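De : Pranab Biswas
À : liste Irari
Date : 8 mars 2021
Objet : Re: Et le rangement, alors ?

Bonjour à tous,

Je réponds au message de Lai, que je recopie en partie :

> On nous promet depuis des années des machines qui vident le lave-vaisselle
> et remettent l'atelier en ordre. Chez Skekex, on a compté 22 essais de
> rangement en juin, et il a fallu reprendre la main 4 fois. Est-ce que
> quelqu'un sur la liste a vu mieux, sur de vrais objets et pas sur des cubes ?

Sur de vrais objets, oui. Mieux, ça dépend de ce qu'on demande. Nous travaillons sur la remise en place du matériel de calligraphie, avec deux pinces et le logiciel Fudix. 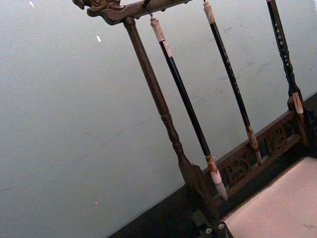
La prise elle-même ne me préoccupe plus beaucoup. Un manche lisse et droit se saisit assez bien, à condition de ne pas serrer trop haut. Le difficile, c'est l'accrochage : les pinceaux pendent à de petits crochets de métal sombre, sous une traverse en bois sculpté, et il faut présenter l'attache au bon endroit. Un humain le fait presque sans regarder. La machine avance, corrige, recule — et si le pinceau oscille, elle attend.

Pour Lai, qui demandait des chiffres : nous avons 1 581 séquences enregistrées, toutes tâches confondues, mais je ne donnerai pas de taux de réussite. Nous n'avons pas compté les reprises de la même façon d'un mois sur l'autre, et la comparaison avec Skekex serait fausse.

Les formats différents posent un autre problème. Un réglage qui convient aux pinceaux fins ne vaut rien pour un gros, dont le poids est mal réparti.
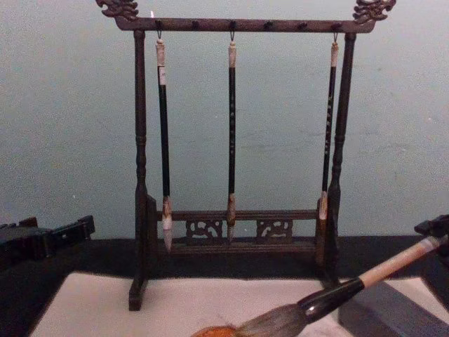

Le porte-pinceaux entre les deux pinces, le gros pinceau couché devant.

Quant aux tâches ménagères en général, je reste prudent. Poser un objet sur une surface plane, oui, on peut le confier à une machine en la surveillant. Suspendre, plier, enfiler : pas encore chez nous, en tout cas pas sans quelqu'un à côté. Pour un atelier où les mêmes pièces reviennent toujours à la même place, je serais plus optimiste.

Si Lai peut nous dire comment Skekex définit une reprise en main, je recompterai nos 2 dernières séries avec la même règle et j'enverrai le résultat sur la liste.

Cordialement,
Pranab Biswas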